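Por qué tu robot suelta la cucharilla (y cómo arreglarlo sin cambiar de pinza)

Publicado el 8 de septiembre en Taller de brazos y pinzas

Me encantan los fallos tontos, lo confieso. Este me ha tenido una semana entera enganchada: una tarea de café de lo más sencilla (coger una cucharilla, sacar granos del recipiente de cristal, echarlos en la taza) que en el banco de Astedmont fallaba una de cada 5 veces, siempre con el mismo mensaje, «agarre perdido», y el brazo parado a medio camino. ¡Y la pinza estaba perfecta!

Si te pasa algo parecido, sigue estos pasos en orden. Yo empecé por el último y perdí dos tardes.

Antes de tocar nada

Parada de emergencia pulsada siempre que metas las manos en la mesa. También para quitar una miga. Con un agarre perdido el programa puede quedarse en espera y reanudarse en cuanto el sensor vuelve a dar lectura, así que no te fíes de un brazo quieto.

Paso 1. Mira en qué punto se pierde el agarre

Abre el registro y busca la última lectura de fuerza antes del error. En mi caso caía casi a cero justo al hundir la cuchara en los granos, nunca durante el traslado. Un mango tan fino tiene muy poca superficie de contacto, y en cuanto la cuchara encuentra resistencia gira un poco entre los dedos.

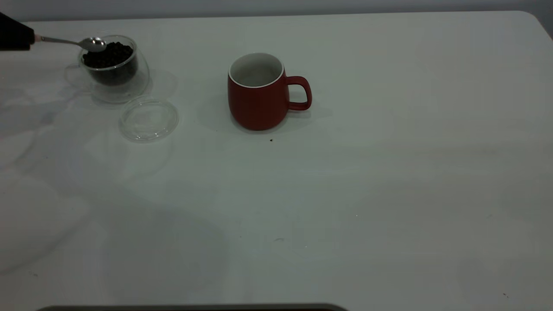
Con eso ya puedes descartar la mitad de las causas. Si la fuerza cae en el aire, revisa el cierre de la pinza. Si cae al cargar, como a mí, el problema está en el ángulo o en la velocidad de entrada. Yo bajé la velocidad del tramo final a 6 mm por segundo y los fallos se redujeron muchísimo, pero no desaparecieron del todo, y ahí es donde la cosa se pone interesante.

Paso 2. Comprueba el umbral del sensor

El controlador Pallance trae un filtro que da por perdido el objeto si la lectura baja del umbral durante 200 ms. Para una taza va de maravilla. Para algo tan delgado es demasiado estricto: basta un pequeño giro del mango para que salte. Súbelo a 1000 ms solo en la fase de carga y vuelve al valor original antes de levantar la cuchara. No lo dejes alto en toda la tarea, porque entonces un objeto caído de verdad tarda un segundo largo en detener el brazo.

Paso 3. Limpia la vista de la cámara de muñeca

Este fue mi favorito. El módulo Tekleab busca restos en la mesa para decidir si se ha derramado algo, y cualquier mota cuenta. Abre la pinza, mueve el brazo a una zona despejada y guarda una imagen de referencia. 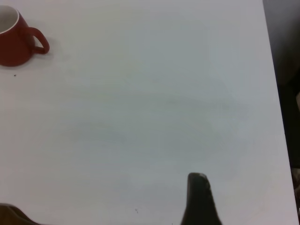

Vista desde la muñeca con la pinza abierta: la taza roja en la esquina y dos motas diminutas sobre el blanco.

Fíjate también en las manchas grises suaves del tablero. En mi registro, el detector las confundía con un derrame cada vez que cambiaba la luz, y lanzaba la parada justo cuando el agarre estaba más justo. ¡Dos fallos disfrazados de uno! Pasa un paño, repite la referencia y sube el tamaño mínimo de detección hasta que ignore las motas sueltas.

Paso 4. Repite la aproximación a la taza

Con la cuchara resuelta, prueba el asa por separado, sin granos de por medio. Hollis Delacroix, que mantiene los brazos Coken del laboratorio, me insistió en hacerlo despacio y con el dedo sobre la parada, y tenía toda la razón. Vigila dos cosas: que los dedos bajen sin rozar la mesa y que el cable tenga holgura en todo el recorrido.
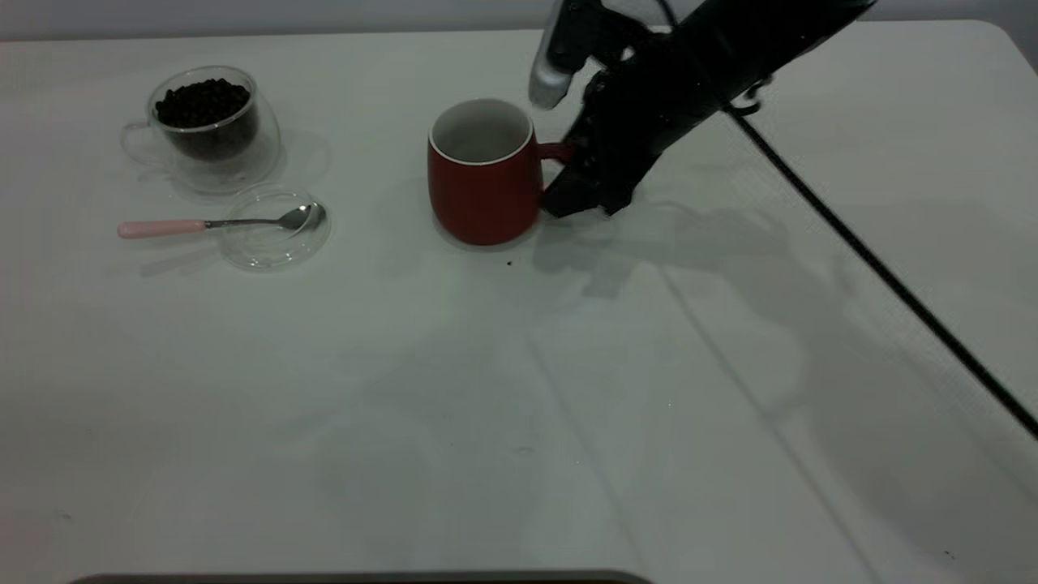

La pinza junto al asa de la taza, con el cable negro extendido hacia la derecha.

Si el cable se tensa al bajar, tira de la muñeca y el sensor lo lee como carga. Suelta una brida, dale más curva y repite.

Paso 5. Vuelve a la tarea completa

Lanza la secuencia entera con el registro abierto y compara la curva de fuerza con la del paso 1. La caída al cargar seguirá ahí, más suave, y ya no debería disparar el error. Si todavía salta, vuelve al ángulo de entrada: inclinar un poco más la cuchara ayuda bastante. Me queda pendiente probar con unas fundas de goma en los dedos, y ya contaré qué tal agarran.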